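Holtport Sidewalk Robot Working Group
Minutes, 15 December 2019

Present: Imogen Wragg (chair), Tia Crabtree, Natalie Whiteley, Imogen Pilkington, and me, Tzu-hsuan Yeh, on minutes again. I type the way I talk, so if anything below sounds off, send me a note and I'll fix it before the next one goes out. With two Imogens at the table I'm using Wragg and Pilkington, which they both said was fine.

1. Last minutes

Approved with one fix. I had Natalie down as "in favor" of the bell rule in July and she was very much against it. Sorry, Natalie! She'd like it on record that she is still against it.

2. The yielding rule

This took up most of the evening. The draft we've been passing back and forth says a delivery robot "shall give way to pedestrians where practical," and Tia wanted "where practical" gone. Her point was that every operator will read those two words as "when I feel like it." Wragg asked what a robot is supposed to do in a narrow passage with a wall on each side and somebody walking toward it. Stop? Back out the way it came? We went around on this for a good while. Pilkington has tested with wheelchair users and she said backing up is the worst choice of the lot, as people can't tell which way the thing is about to go. A robot that's stopped, close to one side, is something you can plan around.

So the new wording is: "A robot shall give way to pedestrians at all times. In a passage too narrow to pass, it shall stop close to one side and stay stopped until the person has gone by." Everyone agreed, and Tia did a little fist pump.

Natalie then asked what happens if the robot stopping at the side still leaves no room for a stroller. Fair question, and we don't have an answer yet. It goes on the list for next time.

3. Blind corners

We want robots to slow down before a building corner where they can't see what's coming. Easy to say, harder to write. The Akbulut people sent over comments (thank you, they were long but useful) and they'd like "blind corner" defined by a distance you can measure with a tape. Tia would rather have the operator mark the corners on a route map and have somebody from our side check the map on foot. I'm with Tia on this one, but I can see why a company wants a number.

Wragg brought up glass, which I hadn't thought about at all. A rounded corner in dark glass might give a sensor reflections to deal with, and a person on foot may or may not see anything useful in it. Pilkington thinks the rule should simply say that a reflection doesn't count as a view around the corner. I love this and so did the rest of the room. Agreed.

Speed at corners stays in brackets until we've read the braking results from Clonirow. No point in picking a figure and then changing it.

4. Curbs, crosswalks and waiting

Three things came out of this.

First, waiting. A robot waiting to cross should wait back from the curb and off to one side, so it isn't sitting where people step up. Natalie asked for "and never on a curb ramp" to be its own sentence so it can't be missed. Done.

Second, hydrants, mailboxes and poles. The draft said robots must keep clear of "street furniture," and Tia pointed out that half the people reading this won't know what that means. We're going to list the things by name. Hydrants get the strictest line: no stopping or parking next to one, ever, even for a minute. I've asked for the fire department's own wording so that we don't end up with two rules that disagree.

Third, drains. Pilkington wants storm grates treated as ground a robot may not cross if there's any other way around. Dotulberg say their wheels are fine on grates. Maybe so, but the rule has to cover everyone's wheels, including the ones that haven't been built yet. Kept in.

5. Practice in simulation first

I was the one who put this on the agenda, so I'll try to be fair about it. The proposal is that before an operator gets a sidewalk permit, they run the route types we care about in simulation and hand us the logs. Each type gets 100 runs. If there's a failure to yield in any of them, they fix it and start that type over. Wragg thought 90 clean runs should be enough to pass. Natalie asked which ten pedestrians she had in mind, and that was the end of that.

We also agreed that a simulated run doesn't replace the supervised walk on a real street, where a person from the operator goes along with the robot for up to 40 deliveries. Tia asked for that in bold in the final version.

We looked at the street views on the big screen and used them to argue over where each rule would kick in: the passage for item 2, then the corner and the crosswalk for items 3 and 4.

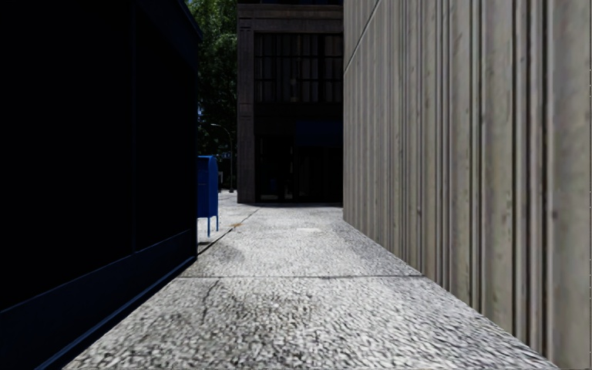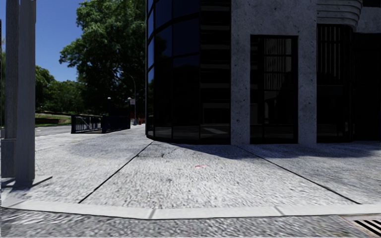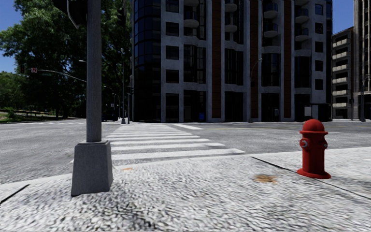

Simulated street views, for items 2 to 5.

6. Anything else

Natalie's bell rule will come back next time with a proper write-up from each side. Pilkington is bringing comments from her wheelchair testers, and please read those before you come. Wragg will write back to Akbulut about the corner distance. Tia is drafting the list of things to keep clear of, and I'm cleaning up the simulation section and chasing Clonirow for the braking results.

Somebody left a green umbrella under the table. I have it.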